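시연 방문 중간보고: 손 그리퍼를 이용한 식탁 정리 작업 데이터 수집
제출: 서트우드(Sutwood) 자동화 실증과제 수행팀

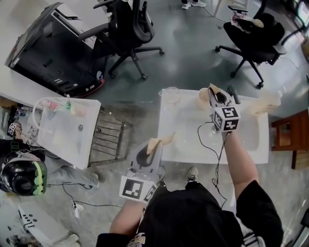 10월에 진행한 샐리코(Sallico) 작업장 방문 결과를 보고드립니다. 본 방문은 과제 계획서의 현장 확인 항목에 해당하며, 수행팀 인원과 피스테드(Pisstead) 요양시설 운영 담당자가 함께 참석했습니다. 샐리코 측에서는 현장 책임자 단주마 우조르(Danjuma Uzor) 씨가 일정 전체를 안내했습니다. 방문은 오전 10시에 시작해 점심 전에 끝났고, 오후에는 수행팀만 남아 자료를 정리했습니다.

1. 방문 목적

지난 보고에서 말씀드린 대로, 피스테드 식당의 식후 정리 업무 가운데 어느 부분을 로봇에 맡길 수 있는지 판단하는 것이 이번 분기의 과제입니다. 로봇 본체는 아직 선정하지 않았습니다. 그 전에 사람이 손에 드는 그리퍼로 같은 동작을 하고 그 기록을 학습에 쓰는 방식이 우리 업무에 맞는지 먼저 확인하기로 했습니다. 서류와 영상 회의만으로는 작업 속도와 작업자의 부담을 가늠하기 어려워 현장을 직접 보았습니다.

2. 시연 내용

시연은 흰 탁자에서 이루어졌습니다. 작업자 한 사람이 양손에 그리퍼를 하나씩 들고 천과 컵 같은 물건을 다루었습니다. 그리퍼에는 흑백 무늬가 인쇄된 흰 큐브가 달려 있고, 이 표식으로 손의 위치와 방향을 추적합니다. 일반 손동작과 달리 집는 부분의 모양이 로봇 손끝과 비슷하므로, 기록을 로봇 쪽으로 옮길 때 변환 과정이 줄어든다는 것이 샐리코의 설명입니다.

첫 순서는 천을 집어 옮기는 동작이었습니다. 접힌 천은 그리퍼로 무리 없이 잡혔습니다. 뭉쳐 있는 천은 잡는 지점을 찾는 데 시간이 더 걸렸고, 한 번에 잡지 못해 다시 시도한 경우도 있었습니다. 샐리코에서는 실패한 시도도 지우지 않고 별도 표시를 붙여 보관합니다.

다음은 유리컵이었습니다. 투명한 물건은 기록 영상에서 윤곽이 흐리게 나타나는 일이 있어, 탁자 색과 조명을 바꾸어 가며 같은 동작을 반복한다고 합니다. 우리 식당에서 쓰는 컵도 대부분 투명하므로 이 부분은 따로 질문했습니다. 우조르 씨는 밝은 흰색 상판이 가장 까다로운 조건이며, 무늬가 있는 식탁보를 깔면 결과가 나아지는 편이라고 답했습니다. 다만 비교 수치는 아직 정리되지 않아 이번 보고에 싣지 못했습니다.

이날 수집 회차는 모두 23회였고, 그중 3회는 표식 추적이 끊겨 사용할 수 없는 것으로 분류되었습니다. 원인은 한쪽 손이 다른 쪽 표식을 가린 데 있었습니다. 양손이 교차하는 동작을 줄이도록 작업 순서를 바꾸면 개선될 것으로 보이나, 실제 정리 업무에서는 손이 엇갈리는 일이 잦으므로 동작을 지나치게 제한하지 않도록 요청했습니다.

3. 참석자 체험

시연 뒤에 피스테드 담당자가 그리퍼를 직접 사용해 보았습니다. 처음에는 집는 힘을 조절하기 어려워했지만 몇 번 해 본 뒤에는 천을 접어 옮기는 동작까지 마쳤습니다. 담당자는 팔을 앞으로 뻗은 상태가 길어지면 어깨에 부담이 온다는 의견을 주었습니다. 수행팀 인원도 같은 점을 느꼈습니다. 그리퍼에 연결된 케이블은 팔을 멀리 뻗을 때 당겨지지 않도록 여유를 두어야 하며, 그만큼 늘어진 부분이 탁자 위 물건에 걸릴 우려가 있습니다. 무선 방식은 샐리코도 검토하고 있으나 도입 시기는 확답을 받지 못했습니다.

휴식 기준도 확인했습니다. 샐리코의 현재 기준은 연속 작업을 2시간 이내로 두는 것입니다. 우리 시설 직원이 참여할 경우에는 이보다 짧게 잡는 것이 맞다고 판단하며, 구체적인 시간은 피스테드와 협의한 뒤 다음 보고에 적겠습니다.

4. 계획 대비 진행 상황

현장 확인은 예정대로 마쳤습니다. 물품 목록 작성도 완료했습니다. 목록에는 컵, 행주, 냅킨이 우선 대상으로 들어가 있고, 식기류는 소음과 파손 문제 때문에 뒤로 미루었습니다.

늦어진 항목은 위키(Wike)에 맡긴 데이터 보관 방식 검토입니다. 시설 안에서 기록할 경우 입소자의 얼굴이나 음성이 함께 남을 수 있어 저장 전 처리 절차를 정해야 하는데, 초안에 대한 시설 측 의견이 아직 모이지 않았습니다. 이 절차가 확정되기 전에는 피스테드 건물 안에서 어떤 기록도 하지 않습니다. 샐리코 작업장에서의 수집은 영향을 받지 않습니다.

예산은 계획 범위 안에서 집행하고 있습니다. 방문에 든 비용은 교통비와 식대뿐이며, 그리퍼 사용료는 청구되지 않았습니다. 세부 내역은 별도 정산서로 제출하겠습니다.

5. 확인된 문제와 조치

표식 가림: 작업자 맞은편에 촬영 위치를 하나 추가해 다시 시험해 달라고 요청했습니다. 샐리코가 장비 배치를 바꾸어 결과를 보내 주기로 했습니다.

투명한 컵: 피스테드에서 실제로 쓰는 컵과 식탁보를 샐리코로 보냅니다. 발송은 수행팀이 맡습니다.

작업대 높이: 체험자마다 편하다고 한 높이가 달랐습니다. 높이 조절이 되는 탁자를 쓸 수 있는지 문의해 둔 상태입니다.

6. 다음 단계

다음 기간에는 샐리코 작업장에서 피스테드 물품으로 수집을 진행하고, 그 자료로 학습한 결과를 소형 로봇 팔에서 시험합니다. 시험 대상 동작은 빈 컵을 한쪽으로 모으는 것과 행주를 접어 내려놓는 것입니다. 성공 기준은 아직 샐리코와 합의하지 않았습니다. 수행팀은 사람이 개입하지 않고 끝낸 경우만 성공으로 세자는 안을 냈고, 샐리코는 한 번의 재시도까지 포함하자는 입장입니다. 기준이 정해지면 시험 전에 서면으로 알려 드리겠습니다.

지원 기관의 승인이 필요한 사항은 한 가지입니다. 피스테드 직원이 수집에 참여할 경우 해당 시간을 과제 인건비로 처리할 수 있는지 회신 부탁드립니다.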